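Market Stall in a Basket – Project Report
Group 5, Everyday Materials
Written up by Doğukan Güler, 2019-10-03

So our project was about laying out a small produce display, and I got the fun half (Babak Asadi got the spreadsheet, sorry Babak!). We wanted to find out which basket makes root-vegetable shapes look most inviting to a shopper in a hurry. 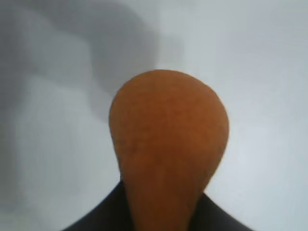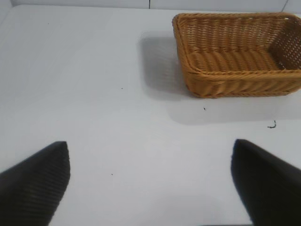

I went in sure that a dark basket would win. We asked 108 people in the Hatlow building to pick a favorite, and around two thirds went for the tan woven one – a real surprise to me! Lots of them said orange just looks warmer next to it. Babak thinks the white table helped too, and he may be right, but we only had the one table so we couldn't compare.

The shape gave us more trouble than the color. Anything fat at one end and thin at the other rolls in a curve, so we spent 2 afternoons trying layouts. Fat ends facing out looked best. In April we'd like to try it again with a round basket.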